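Orkby benchtop arm, one year in: what it cost us and whether I'd buy it again

Review by Ilse Petersen

I promised several people I'd write this up once we had lived with the thing for a while, and a while has now gone by, so make yourself a cup of something because I do tend to go on.

First, who we are, so you can tell how much of this applies to you. Plonus is a small teaching workshop. We run hands-on classes for grown-ups and older teenagers who want to learn how robots pick things up and put them down again, and in between classes we do a bit of paid testing for people who make handles, lids and containers. There are four of us, two long tables, and a budget that would make a real research lab laugh out loud. When I started shopping last year I had 4,000 dollars to spend on an arm, and I had the idea (oh, bless me) that 4,000 dollars was the whole story.

The Orkby came in right at that price. You get the arm, a basic two-finger gripper, a small camera that mounts at the wrist, the power supply and a clamp for the table. The box was packed beautifully and everything on the list was in it. Matvii Pasichnyk, who teaches our evening group, had it bolted down and waving at us before lunch.

So let me tell you about the arm itself before I get to the money. It's quiet, which matters a great deal when you're trying to talk to a class over it. It moves smoothly at low speed and gets a little wobbly at high speed, so we just don't run it at high speed. The emergency stop is big and in the right place. The software is plain-looking and I have come to love it for that – the buttons say what they do, and a newcomer can be moving the arm in 10 minutes with somebody standing next to them. The manual is another matter. It reads as though three people wrote it without meeting, and the chapter on setting up the camera sends you to a page that isn't there. Their support people did answer my email the next morning, very kindly, with the missing page attached.

The gripper that comes with it is fine for blocks. If all you ever want to pick up is blocks, you can stop reading and go buy one! But we like everyday stuff on our tables: rope, cups, shoes, markers, plastic lab ware. Anything smooth and round slid right out of the stock fingers, and anything soft got pinched in a way that made Hanna Holovko wince every time. We ended up ordering the Honkanen fingers, which have a rubbery face and a shallow groove down the middle. They were 600 dollars for the pair with the adapter plate, and I put off that purchase for months because I was too stubborn to admit I'd left it out of the budget. Please don't be like me. If you're pricing this arm for anything besides blocks, write the better fingers on the same line as the arm and ask for the whole sum at once.

A few other things I hadn't planned for, in no special order. The table clamp wants a thick, stiff top, and one of our tables has a bit of give in it, so that one had to be braced underneath. We needed a longer cable for the camera. We bought a Mastico mat for 50 dollars to stop things from skating across the table, and it's the best 50 dollars of the lot, I'd buy it again tomorrow. Then there's the props budget, which I had down as zero. You would be amazed how fast a class goes through cups.

On the subject of props, I'm going to put in a good word for plastic measuring cylinders, the frosted kind with printed marks up the side. They're tall and light and they tip if you look at them sideways, so they show up a sloppy approach right away. The wide rim at the top is a nice trap as well. A student will come in from above, all confidence, catch the lip, and over it goes, and it bounces and you stand it back up. Glass ones look lovely in the supply catalog and I would keep them well away from a beginner with a joystick. Clear and cloudy plastic is also hard on cameras, and it's good for people to find that out early, on something cheap.

Now, time, which I really do think belongs in a budget even if you never put a dollar sign on it. Somebody has to look after the arm. With us that's mostly Nadiia Shevchuk, and it comes to a morning every month of tightening, wiping down, checking the cables at the elbow and running the calibration again. One of the finger pads peeled in June and we glued it back. A motor cover cracked, entirely our own doing, and the replacement was reasonable and came quickly. I've kept a little pot of money aside for repairs since then and I feel much calmer for it.

Would I buy the Orkby again? Yes, I would. I looked at two cheaper arms before I settled and one dearer one, and the cheap ones couldn't lift our heavier props at full reach, while the dear one needed a service contract that would have eaten our whole year. If you're a school with one teacher who is already stretched thin, I'd tell you to borrow or rent for a term first and see whether anyone has the hours for it. If you're a little outfit like us and you have one patient person who likes fiddling, it's a lovely machine to learn on.

Caroline Biwott, who keeps our books, has asked me to say that shipping was not included and neither was tax. Noted, Caroline. Get the full quote in writing, delivered to your door, before you take a number to anybody. And ask whether spare fingers and pads come from stock, as we waited a good long stretch for our first set and had to move a Sunday class on account of it.

My wish list for the next round is short. I'd like a second set of Honkanen fingers, a decent stiff table, and some kind of holder that keeps the tall things upright while people practice their approach. We've been trying out all sorts of props together, hard and soft and see-through all on the one table.

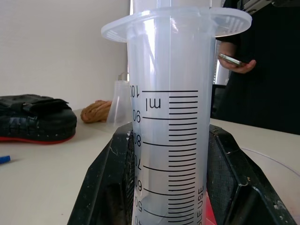 I'd also put money toward a second camera on a stand before I'd put it toward a second arm. The wrist view is wonderful up close, but it can't show you much of what's behind whatever you're reaching for, and a tall prop takes up most of it. I haven't priced one yet. If you have one you like that works with the Orkby software, do drop me a line through the Plonus contact page, and tell me what you paid for the cable too.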